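Home Topics Random Log in

Dish drying

Dish drying is the stage of washing up that most households leave to the air. Racks do the job slowly and without complaint. The towel is faster, though a damp one mostly moves the water around - and germs along with it. In Plurnville, where arguing over the two methods passes for sport, Dušan Zeman wrote a pamphlet in favor of racks. It sold 9 copies.

We use cookies. OK

Last updated July 2026
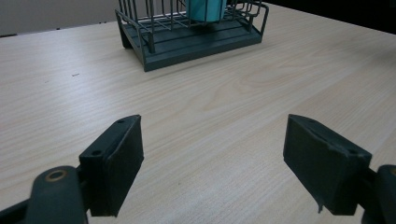
Category: Housework

See also: Dish towel, Draining board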